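Progress Report: Rikitz Foundation, Home Repair and Learning Grant
Submitted 4/15/18 by Italo Gentile, Program Manager

The grant pays for basic repairs in older rental homes in Tolden and for evening classes for the tenants. Of the 44 households that applied, 40 have signed agreements. The other 4 are waiting on a landlord's consent.

Window and door work is finished on Oser Street. Bedoya Supply delivered the second order of weatherstripping short, and we have asked for a credit. Plumbing repairs started late — the city permit took longer than we planned — and will run into the next period. 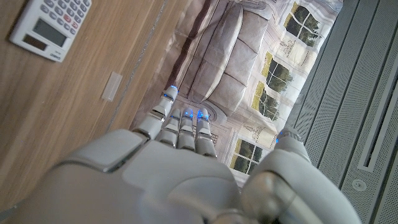
Robotic hand, wood surface and printed living room backdrop.

Classes meet at the Oser Street hall. The first 3 sessions dealt with reading a utility bill, stopping drafts and reporting a leak in writing. Tenants asked for a session on mold, so we have added one and dropped the second budgeting class.

Spending is under budget on labor and over on materials. We ask permission to move funds between those two lines. The total stays the same.

Next steps are the remaining plumbing jobs, the landlord consents and a tenant survey. Final figures will reach you in November.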